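Wooden number puzzles – which order do you put the pieces in?
Toys and Games > Puzzles

puvetti_mom
I am so happy with this one! Picked up a wooden number tray, 1 to 10, with a picture to count for every numeral, and my son keeps going back to it. He starts with the big numbers and leaves the 5 for last, every single time. 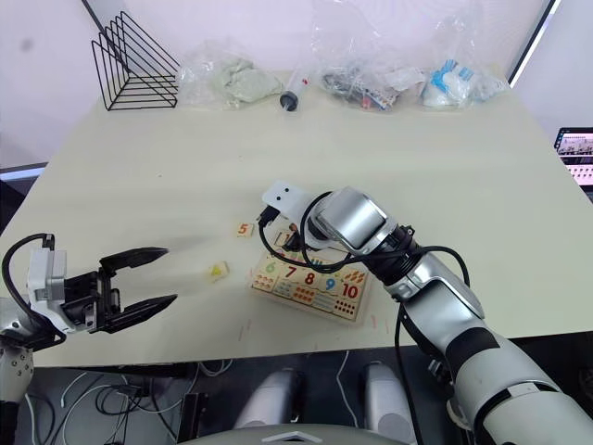
He's three and a half, and he loves saying "ten!" at the top of his lungs. Does anybody else's kid have a favorite number they save up?

Gediminas S.
Great little trays. We go strictly 1, 2, 3 though. If you let them start anywhere, they match the wavy edges and never look at the numbers.

puvetti_mom
I don't mind the edge matching! Look how far along you can get with the 5 still sitting out on the table.
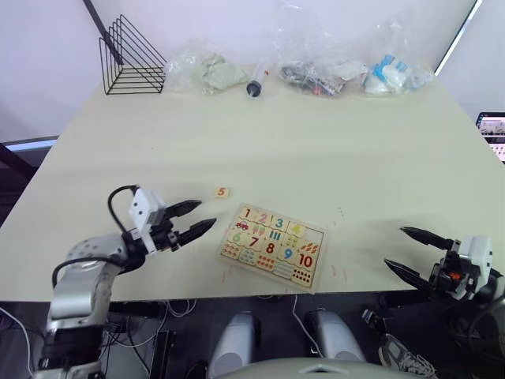

He talks the whole time, too – which one is next, which one is the car. I'd call that learning.

Inese L.
Team any order here. My daughter learned 6 before 2 and survived, haha. We count the mushrooms out loud with a finger on each one, and then she goes and finds six spoons.

Gediminas S.
Spoons I can get behind. I still say order matters once they're past four.

Pieces and pictures

puvetti_mom
For Piret, who messaged me about what's on them: a red car goes with the 1, and there are ice-cream bars and lots of dots too.

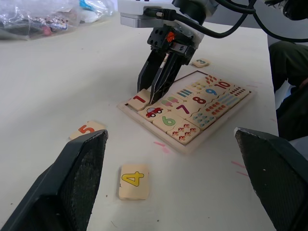
Storing it

Piret R.
Thank you, the ice-cream bars sold me! Do you keep it flat? Ours lived on edge in a basket and we're down two pieces.

puvetti_mom
Flat, always, on the low shelf. The raised border helps a lot.

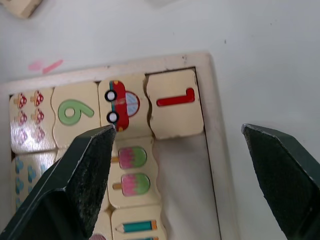 Pendau, June
Back with an update! He did it in order this morning, all on his own, so Gediminas gets half a point. Then he dumped it out and started from the 10 again.

Gediminas S.
I'll take the half point.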